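作業ノート 1月 帆布の蝋引き、二回目

目的
Randosport向けフロントバッグの蓋と側面に使う帆布について、蝋の配合と塗布量を決める。前回は塗布量が多すぎ、折り曲げ部に白化が出た。縫製後の針穴からの漏れも未解決。今回は配合を一つに絞り、塗布方法と熱入れの違いだけを見る。

材料
生地:Vandadettiの綿帆布、生成り。前回と同じ反の残り。糊抜き済み、地の目を通してアイロン。
蝋:Pastor(パラフィン主体の固形)200 gに蜜蝋30 g。湯煎で溶かして型に流し、一晩置いたもの。
糸:Iltimonのポリエステル糸。前回の綿糸との比較用に、綿糸も少量残してある。
試験片は16枚。経方向を長辺に取り、端はすべてほつれ止めをした。番号は裏面の隅に油性ペンで記入。鉛筆で書いた前回分は、蝋を入れた後に読めなくなった。

塗布
A群は固形のまま擦り込み。B群は溶かした蝋を刷毛塗り。
擦り込みは経方向、緯方向の順に一往復ずつ、最後に斜め。室温が低く、蝋が粉になって表面に乗るだけの箇所が出たため、途中から蝋の塊を手で温めてから使った。温める前に塗った片は番号に丸印を付けてある。比較するときは分けて扱うこと。
刷毛塗りは布に触れた時点で蝋が固まり始め、塗り始めの位置に厚い縁ができる。刷毛を替えても同じ。鍋を近づけて移動距離を短くすると多少ましになるが、大きな面では避けられないと思う。Mereanaの意見では、布の側を先に温めておくべきとのこと。次回やる。

熱入れ
ドライヤーで表面から加熱し、艶が消えるまで待って次へ移る。艶が消えるのは蝋が繊維の間に引き込まれた合図として扱っているが、薄く塗った片では艶自体が出ず、判断できなかった。裏面の色の変化を見るほうが確実。
A群は裏まで均一に色が変わった。B群は厚い縁の部分だけ裏に濃い筋が出て、再加熱しても筋が残る。
余分な蝋は熱いうちに古布で拭き取り。拭く方向を決めておかないと、冷えた後に光の向きで斑が見える。

秤量
塗布前後の重量差から計算した塗布量は、A群の平均で163 g/m²。B群は片ごとのばらつきが大きく、平均を出しても意味がないので記載しない。生の値は別紙。
秤の表示が落ち着くまで待つこと。暖房の風が当たると末位が動く。風防をかぶせて測り直した値だけを採用した。

場所と片付け
蝋を扱う台では飲食しない。休憩は丸テーブルのほうで。紫の花柄のクロスは蝋が落ちると染みになるので、試験片を仮置きしないこと。菓子の包みやティッシュは黒いゴミ箱へ。蝋を拭いた古布は別扱いとし、蓋付きの金属缶に入れる。
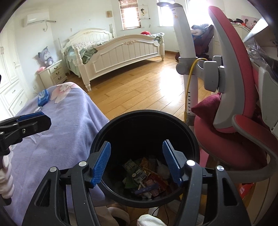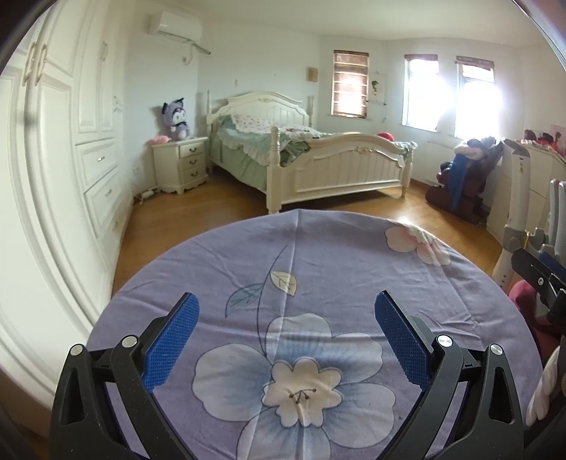

折り曲げと水滴
冷めてから一晩置いた片で実施。
折り曲げは同じ線で表裏交互に繰り返し、指の腹で押さえる。A群は折り線に淡い白化が出るが、手で擦ると目立たなくなる。前回の白化は擦っても消えなかったので、改善とみてよい。丸印の片は折り線以外にも粉が浮く。B群は厚い縁を横切る折り線で蝋が割れ、薄片が剥がれた。
水滴はスポイトで表面に置き、30分放置。A群は裏への染みなし。表面の水滴は形を保ち、傾けると転がって落ちる。丸印の片だけ、水滴の跡に輪が残った。B群は塗りの薄い箇所で裏が暗くなったものがある。
蒸発で水滴が小さくなる分は補正していない。時間を延ばすなら覆いが要る。

縫い目
A群の片を二枚合わせて本縫い。針は前回と同じ番手。蝋が針に付いて糸が切れることを心配していたが、縫い終わりまで切れなかった。押さえ金の裏には蝋がかなり溜まる。途中で拭かないと送りが詰まり、縫い目が細かくなる。
ポリエステル糸の縫い目は、水を張ると針穴に小さな滴がにじむ。綿糸のほうはにじみが遅い。糸が水を吸って膨らみ、穴を塞いでいるものと考えているが、確認はしていない。強度と耐久性を考えると綿糸には戻したくない。縫った後に縫い目だけ蝋を擦り込み、再度熱を入れる方法を先に試す。

Visitación Quintanaからの指摘
・蓋の縁は手で触る頻度が高く、面と同じ塗布量ではべたつくおそれがある。縁だけ薄くできるか。
・裁断前に蝋を入れるか、裁断後か。裁断前なら面は均一になるが、端切れにも蝋を使うことになる。
・納品時の畳み方。箱の中で折り目が付くと、開けたときに白い線が出る。
最後の点は未検討。芯に巻いて納める案があるが、箱の寸法が決まっていない。

判断
刷毛塗りは今回の条件では採らない。布を予熱した場合のみ、もう一度比較する。擦り込みはこの配合のまま進め、蝋の塊は使う前に必ず温める。

次回まで
・布の予熱方法を決める(アイロンか温風か)
・縫い目への後塗り、ポリエステル糸のみ
・縁の塗布量を減らした片を追加
・押さえ金をテフロン製に替えて送りを確認
・Pastorの残量を量り、足りなければ発注
・丸印の片は廃棄せず、白化の見本として封筒に保管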